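FOR IMMEDIATE RELEASE
December 16, 2022

Cakolo opens paper sorting room at Wirnach, sign-ups start now

WIRNACH - Cakolo, the office supply and paper reuse shop, is opening a small workroom for handling scrap paper. Doors open Monday. Free to use, bring your own paper.

The idea is simple. Offices fill bins with shredded and torn paper and most of it gets tossed. Cakolo wants it picked through first. Clean white scraps go one way, stained or yellowed bits the other. Clean stuff gets bagged as packing fill for local shops, starting with Ikier, the ceramics seller on the ground floor, who has agreed to take 30 bags a month through April.

"We were buying fill while our neighbors threw it out," said Godelieve Martens, who runs the workroom for Cakolo. "Felt silly. So, tables, tubs, and lots of paper."

Sessions run about 14 minutes per tub. Longer if you're fussy, which is fine. Light wood-grain tables, gray carpet, see-through containers so you can tell at a glance whats left inside. 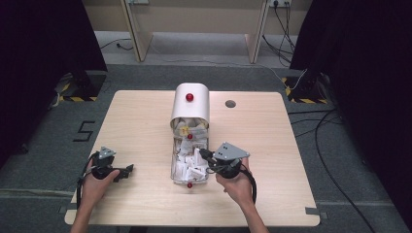

Please take out staples and paper clips before you come. No glossy flyers, no recipts, no food wrappers. Damp paper will be turned away at the door.

Bondarchuk, the moving company, gets the second batch in the new year. Quantities still being worked out.

Groups of up to 5 can book together, call the shop or stop by the front counter. School groups welcome, please ask ahead. Parking behind the building, enter from the side street.

Press contact: Godelieve Martens, Cakolo, Wirnach

###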